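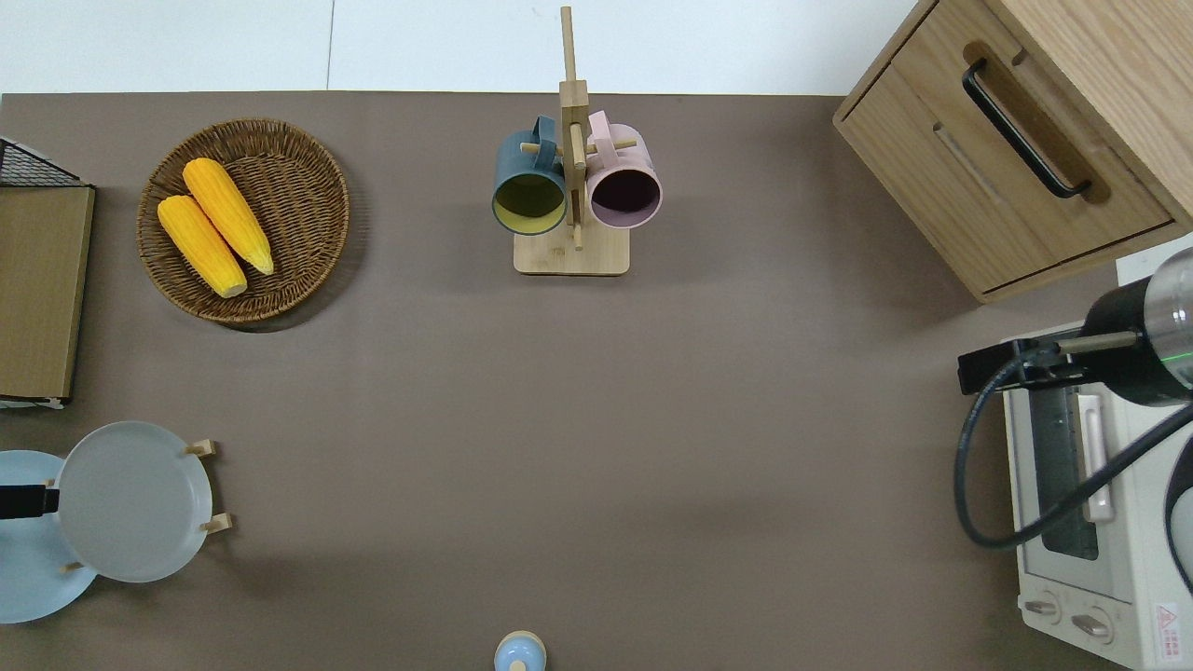 Florencia Maldonado wrote to me, under my older post, that the missing subtitles must be a fault of the disc and I should send it back to the store. I am not so sure, and this is why I ask again with more details.

Home Topics Discs and Players Streaming New Posts Members Log in

Subtitles missing in only some scenes of The Well at Anetti (Blu-ray)

I bought the Blu-ray of The Well at Anetti, the edition from Reltier with two versions of the movie, the theatrical one and the extended one. In the theatrical version everything is good. When the grandmother speaks her own language to the child, there are English subtitles, and when the people speak English there are none. This is how I remember it from the theater also.

In the extended version the grandmother speaks and there is nothing under the picture. The longest such scene is in chapter 9, where she tells the whole story of the well, and without this story the ending has very little sense. If I turn on the English subtitles from the menu, I get them for every word of the movie, also for the doors and the wind. I do not want to read "door creaks" one second before I must be afraid of the door.

My player is a Gemby, the small model without a display. I have cleaned the disc and tried it two times. I have also the digital copy from the code inside the case, but it is only the theatrical version. My questions are: is the disc bad, is the player bad, or did they forget to put these subtitles? And can I do something without sending it back? My copy is from the limited first printing of 1,000, with the booklet, and I am afraid they will send me a different one.

halfmoon_matinee

Please keep the disc for now. I have the same edition and I had the same problem in February, so I can tell what I found.

The subtitles you miss are called "forced" subtitles. They are a separate thing from the normal English ones. On this disc the theatrical version has them marked in such a way that every player shows them. In the extended version they exist too, but they are put as a second English track, and the menu does not list it. The menu has only "English for the hard of hearing" and "Off". When you choose "Off", some players still show the forced track and some players do not. The Gemby is one of those which do not, at least with its old software.

You can do it this way:

Start the extended version and wait until the movie itself is running. Do not use the disc menu. Press the SUBTITLE button on the remote control. The first press gives you the full English track. Press again and you should see "2 ENG" in the corner. Leave it there. It looks like nothing has changed, but go to chapter 9 and the grandmother should have her subtitles.

If your remote control has no such button (there are two kinds of remote for the small model), press OPTIONS and go down to "Stream", the choice is inside.

You must do it again every time you put the disc in. The player does not remember it. Also, please do it before you watch and not in the middle, on my player the picture jumped back to the start of the chapter.

About the printing, I think it is not important. My friend has the later one in the plain case and it behaves the same.

tapeshelf_ro

Just watch the theatrical version, it is the better movie. The extended one has 34 more minutes and most of it is the priest driving his car. Director's idea or not, I fell asleep.

Chowdary_fan_club

I want to add one thing to what tapeshelf_ro wrote. There is a software update for the Gemby from August 2021, and after I installed it the forced track came by itself with the setting "Off". You need to put the update on a USB stick, my player did not find it over the network. The stick must be formatted as FAT32, with the file alone on it and not in a folder. Do not turn the power off while the light is blinking.

After the update my language settings were gone and the menus were in German, so write your settings down first. Also one older disc of mine now shows subtitles which I never asked for. I can live with this, but perhaps you prefer the button.

If you see no second English track at all when you press the button, then I would agree with Florencia and ask Reltier for another disc. You can write to them directly and ask if you may keep the case and the booklet and send only the disc.

linden_reel

Thank you both. I pressed the button two times and "2 ENG" is there, and the grandmother speaks to me now. I will not do the update for the moment. The priest drives really a lot.

halfmoon_matinee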